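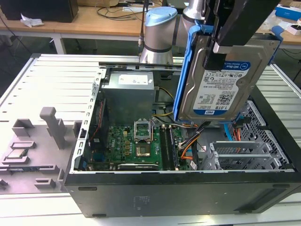
The Greker Hotel in Terwood has a ballroom with eleven chandeliers and one working freight elevator, and if you plan conferences for a living you already know which of those matters. Kazue Yokoyama found out at five in the morning, with 155 chairs on the wrong floor and a keynote speaker asking where he might get a soft-boiled egg.

Yokoyama has run meetings for other people since her twenties. She has done dental associations, church architects, a gathering of competitive pumpkin growers, and the annual meeting of a trade group she will describe only as "the angry ones." Her job, as her mother understands it, is ordering coffee. Her mother is closer to the truth than the brochures are.

Coffee is where the money goes. A planner can spend April fighting a hotel over room rates, win two dollars a night, and then sign a catering sheet that prices regular coffee by the gallon like a rare perfume. Then comes the service charge, and after it the tax, which in many places is charged on the service charge. Yokoyama reads these sheets with a ruler and a red pencil. She once found a line for "ambient water." She asked the sales manager what it was. He said he would look into it, and he may be looking still.

The attrition clause is worse. You promise the hotel a certain number of sleeping rooms, say 66, and if your people don't fill them you pay for the empties. Your people, naturally, have discovered a cheaper motel across the highway with a waffle machine. They will tell you about the waffles at your own reception, while eating shrimp you paid for.

Rodrigo Barroso books sales meetings for a flooring distributor and has strong feelings about this. "I spent one whole evening in a lobby watching which way people walked with their suitcases," he told me. "I recognized most of them. I'd hired some of them." He now puts the registration discount on a code that works only with a room reservation, and he negotiates the clause down before he talks about anything else, including the rate. Hotels prefer the opposite order. 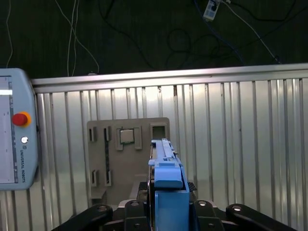
Carmela Vallejo thinks planners like Barroso bring it on themselves. In her view the room block is a vanity number, set by a board that remembers one very good year and has been booking for it ever since. She would start at half and add rooms as the registrations came in, and if the hotel sulked, she'd let it sulk. "They always find more rooms," she said. "I have never met a hotel that ran out of rooms for people with a credit card."

Yokoyama agrees with most of that, though she points out that Vallejo has never had to put forty orthodontists on a shuttle bus in the rain.

Then there is the schedule, which every client wants full. A blank half hour on a program looks to a client like a missing tooth. So in goes a panel, and a second panel across the hall to compete with it, and a sponsored breakfast at an hour when only the sponsor is awake. The attendees respond by standing in the corridor, talking to each other, and this corridor turns up on the feedback forms as the best part of the event.

At the Villanueva Center last year, Severino Garrido tried giving them the corridor on purpose. He cut the afternoon sessions to 2, moved the good chairs out of the ballroom, and put the snacks at the far end so people would have to cross the floor to reach them. The client was nervous until the cookies came out. The only complaint came from a panelist who had been cut, and who gave his talk anyway, to whoever was standing near the cookies.
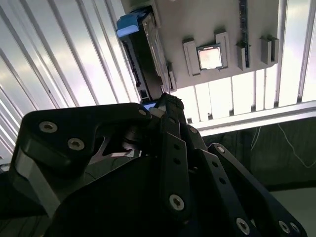
Garrido's other reform was the name badge. He prints first names large enough to read at a polite distance, on both sides, since a badge on a lanyard will always turn its back on you. He dropped the job titles. Several vice presidents wrote theirs in by hand.

Back at the Greker, the chairs did get upstairs. Yokoyama tipped the night crew 50 dollars out of her own purse and carried a few herself, in flat shoes she keeps in her bag for the purpose. The speaker got his egg, and went on eight minutes late. The bill listed the egg as a plated breakfast, with service charge. She has circled it in red and is waiting to hear back.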